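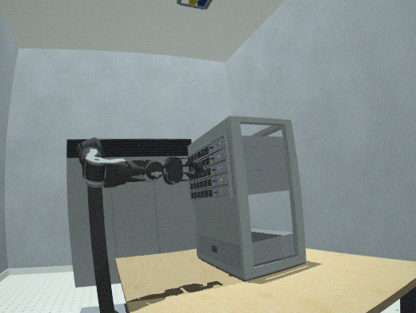 17 September 2020

Back on the server rack task for the student project. We're all working in the simulator this term, so today was me, a mug of tea and the Skullstead room file! The job is the same as in July: get the arm to the right server in the stack, then stop before it leans on anything. Keto (our planner, still grumpy) plans the reach fine now. What it doesn't like is the rack being turned at an angle – the fingers come in a bit skewed and I keep having to nudge the goal pose.

Ran 72 tries overnight with the rack angle shuffled. Haven't been through them all yet. The bad ones I've opened so far look like the same fault, with the wrist turning late.

To do before the next club session:

1. Move the Brilero settings into the shared folder. I had 2 copies and edited the wrong one, sorry all.

2. Go through the close-up view properly. The dark grey bodywork takes up most of it and you only get a strip of cabinets with the blue handles along the top, so I wouldn't train on it as it is.
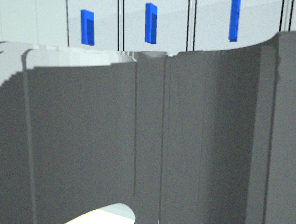 3. Try the Agarwal grip script with slower closing. Start at some 500 steps per try and see if the laptop copes.

Also, please don't rename the log folders while a run is going – I lost an hour to that on Tuesday.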